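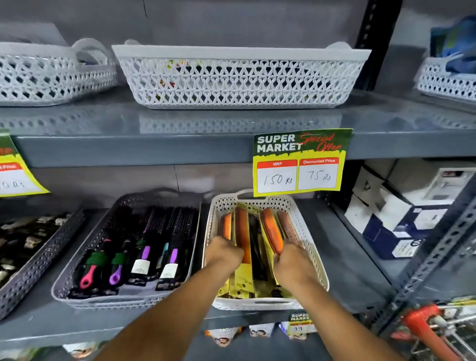 4. What people do with baskets, shelves and carts

4.1 The basket as a small shelf

I came into this project thinking I would write about prices. I had a whole plan for prices! But the more time I spent going through our shop visits, the more I found myself looking at baskets, by which I mean the open plastic ones that sit on the shelf and hold the loose little things, hair brushes and small carded goods and so on, and then the big wire one on wheels that everything ends up in. So this section is about baskets, and prices get their turn in Section 5.

Let me start with the shelf kind. A packet hanging on a peg has a front and a back and you take the front one. A packet standing in a basket is different, because people put their hands right in. They spread their fingers, push the row one way, pull it the other, and look at what was behind. I started calling this "leafing" in my notes, since it looks so much like someone going through records or recipe cards, and Pichit Boonchu (who did half the coding with me and has a much better eye for hands than I do) picked the word up, so it stuck. We coded 3,626 basket contacts in all, where a contact starts when a hand crosses the rim and ends when the last hand leaves.

Two-handed leafing was the part I hadn't expected to care about. Our first coding sheet, from August, only had a box for "reaching hand," singular, and we had to go back and redo 85 visits once we saw how often the other hand was in there too. One hand presses the row and the other does the looking, or both hold an end and the row gets squeezed together between them. Earlier work from the Skurkell group treats the second hand as support, and I think that is fair for jars and bottles. For flat packs standing upright I'm less sure it helps to rank them - both hands seem busy with the same job.

Signs matter here too, though only in a small way for this section. The handwritten ones, with an old price and a new one side by side, are clipped to the shelf lip above the baskets, and a shopper leafing through the goods has the sign close to eye line the whole time. Thammasiri calls this "reading while touching," and I have borrowed the phrase shamelessly.

4.2 From shelf to cart

The cart is also a basket, of course, just a very big one with a grid for a floor. What changes is the depth. On the shelf the goods come up close to the rim, and in the cart they start out far down and far away, so a person standing at the handle has to lean in and stretch. We had 3 codes for this (drop, place and arrange) and I will say a bit about each, because Pichit and I argued over them for weeks.

A drop is when the item leaves the hand above the level of the goods. A place is when the hand goes all the way down with it. Arranging is anything done to goods that are inside the cart, with no new item coming over the side, and it covers turning things, standing them up, laying them flat, or lining up two of a kind.

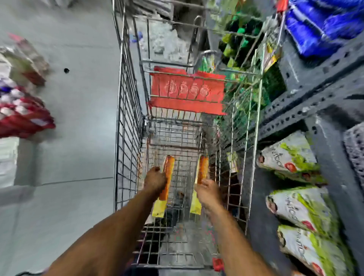 Figure 3. Two near-identical long packages, one in each hand, inside the wire cart.

Pairs like the ones in Figure 3 gave us the most trouble. Long, narrow packages don't have an obvious way to sit in a wire cart, and when there are two that look alike, one per hand, a single still doesn't say whether they are being put down, picked up or straightened. Our rule in the end was to go by the moving record and leave the contact uncoded if that was unclear too. I would much sooner have a gap in the table than a guess. We also decided that a pair handled together counts as one contact, which Kistar's manual does differently (two items, two contacts), so please be careful if you want to set our totals beside theirs.

To check the rule, each of us coded the same 500 contacts without talking to the other, and we then sat down with the ones we disagreed on. Nearly all of them were place against arrange. I had been calling it a place as long as the fingers were still closed on the item, while Pichit wanted to know whether it had touched the wire yet. His version is easier to teach, so we went with his, and the coding guide at Bitley was updated on October 19, 2022 to match. All the cart results in 4.3 use the updated guide, and the shelf results were not affected by the change.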